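Trargate Counter Arm: Open Day at Nusevstead

Trargate will have the Counter Arm running at its Nusevstead showroom during the November open day. The arm is a single-arm unit for kitchen counters, sold to test kitchens, appliance labs and colleges. Visitors can watch it work, talk to the engineers and get a quote on the spot. Entry is free, but each session takes nine people, so book a slot when you register.

The demonstration is given at a counter set up like one at home, with a marble pattern top and a tile backsplash. Things stay where a cook would leave them. There are toasters, a cutting board, paper towels and food on plates, and the arm has to do its job with all of that in the way.

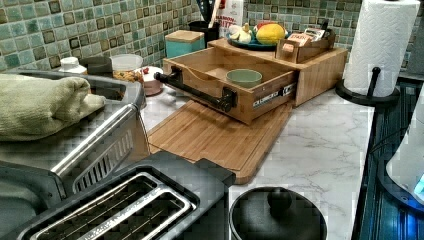

Each session lasts 55 minutes. The first part covers drawers and handles, which is what most buyers ask us to show. The second part covers reaching over plates, trays and small packages. Between the two, the operator stops the arm and goes over the safety settings, including the stop button and the speed limit. Questions are welcome at any time.

The same arm is used for both parts. It is white, with a dark gripper, and the cables run along the outside so they can be checked or replaced without taking a cover off. A blue ring light sits on top of the wrist. 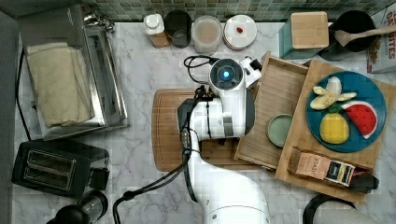 The arm over the counter, with the gripper above a cutting board.

What is included

The base price is $3,442. That covers the arm, one gripper, the power supply, a counter mount and the Tarkness control software for one computer. The kit with the spare gripper and a second mount is $3,978. Shipping is extra on both. Orders placed at the open day get the setup visit at no charge.

The software runs on a regular laptop. Tasks can be recorded by hand or written as scripts, and saved tasks can be moved from one arm to another. Camera mounts are sold separately. Please bring your counter measurements if you want advice on where to put the mount.

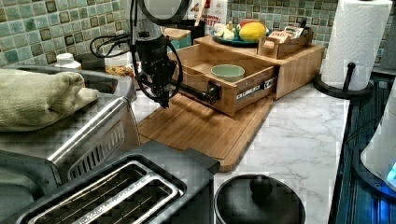 Drawer work: reaching for the black handle on a bamboo organizer.

Drawers differ a lot in weight and in how far they slide, so we don't quote one pull setting for all of them. If you have a drawer or container you want tried, bring it along. Small items can go on the counter during the question period. Please leave glass at home.

Getting there

The showroom is on the ground floor of the Fernandes building, through the side entrance. Parking is behind the building. The demonstration area has step-free access and a few chairs.

Last updated: 7 May 2026

Shares: 9

Comments (3)

Does the second mount have to go on the same counter, or can I put it in another room and carry the arm over?

Reply from Trargate: Another room is fine. You will need to run the position check again after each move.

I went to the last one. Good session, but it was hard to hear from the back. A microphone would help.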